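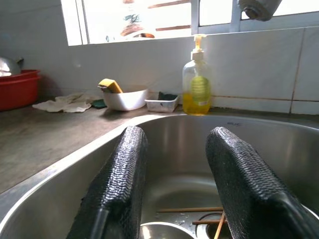 Opening, and thank-yous

Good evening, everybody, and thank you for coming out in November when it's dark by the time you've found your shoes. Thank you to Annapurna Salian for the invitation, and to whoever brought the almond cake. I'll try to leave time for it.

(Wait for people to sit down. Sip of water.)

I'm going to talk about zines, mostly, and a little about what happens to photographs once they're folded, stapled and handed to a stranger.

How Stondska started

I made the first issue of Stondska on the office copier at my old job, 32 pages, black and white, and I was so proud of it that I mailed one to my dentist. (Pause here, people usually laugh.) The pictures were all of bus shelters. Puspita Saragih did the sequencing with me over two long evenings on her living room floor, and she threw out my favorite picture, and she was right, though it took me a good year to say so.

Pass the first issue around now. Ask them to please turn the pages and not worry about the corners.

Paper and print runs

Slow down in this part, I always rush it.

The second issue we printed in a run of 600, which was far too many. I still have boxes of them under the bed, so do see me afterward! For the third we went down to 55 copies on heavier paper, folded by hand, and those were gone by lunchtime at the Vongate fair. I'm not saying small is always better (Nazareno Mancuso prints 1,000 of everything and seems very happy). I'm saying that I like knowing where the copies went.

Mention the spine cracking on issue two. Show the glue sample if I remembered to pack it.

Working with other people's pictures

Tell the Ashwin Raju story, the short version. He lent me his uncle's negatives in a cookie tin and asked only that we keep the captions in his uncle's spelling. We did, every one of them.

Questions

If it's quiet, ask who in the room has a half-finished book in a drawer. Then ask what it would take to print just one copy.

Sign-up sheet for the folding evening is by the door, 7 p.m. start, bring a bone folder if you own one.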